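Gripper and Camera Comparison: Frequently Asked Questions
Cosside Robotics Test Programme

What is being compared?

The programme compares two parallel grippers, Vachon and Cavine, on the same simulated arm, together with two camera positions: one overlooking the table and one carried at the wrist. The controller is Flokik throughout and its settings are fixed for the length of the comparison.

Is any of the work carried out on physical equipment?

Not at this stage. All trials are run in simulation. Physical trials will be considered once the February results have been reviewed by Soon-im Ryu.

How many trials are run?

Each gripper completes 1,000 trials, divided equally between the two camera positions. Starting positions are drawn from the same list for both grippers.

What counts as a successful pick?

The object must be lifted clear of the table and released inside the basket. An object that is dropped and picked up again within the same trial is recorded as a failure.

What do the two camera positions show?

The overview position must keep the gripper, the basket and the target object in sight. The wrist position has no such requirement, and its view changes with the pose of the arm.

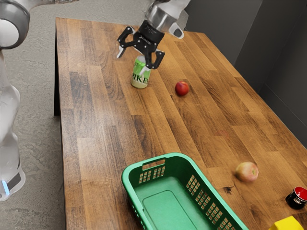
Overview with the fingers over a can, and a close view taking in the robot base and bare tabletop.

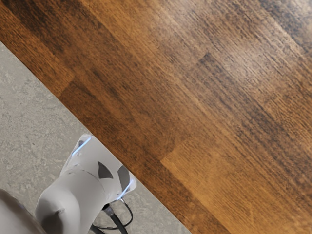
Why are cans and apples used together?

A tall, slim can tests how well the fingers are centred. Apples of different sizes test the grip on a curved surface. Results are reported separately for each type of object.

May I submit my own gripper model?

Yes. Models should be sent to Ferhat Soylu with the finger travel, the mass and a collision mesh. Incomplete submissions will be returned. Models received after noon on Friday are held over to the next round.

Are trials with a poor view removed from the results?

No. A trial in which the wrist camera loses sight of the target remains in the results and is marked accordingly. The first round contained 46 such trials with Vachon and 58 with Cavine.

Who may have access to the recordings?

Recordings are open to all registered partners for 6 months after each round. Requests should be addressed to Araceli Olvera, stating the round and the gripper concerned.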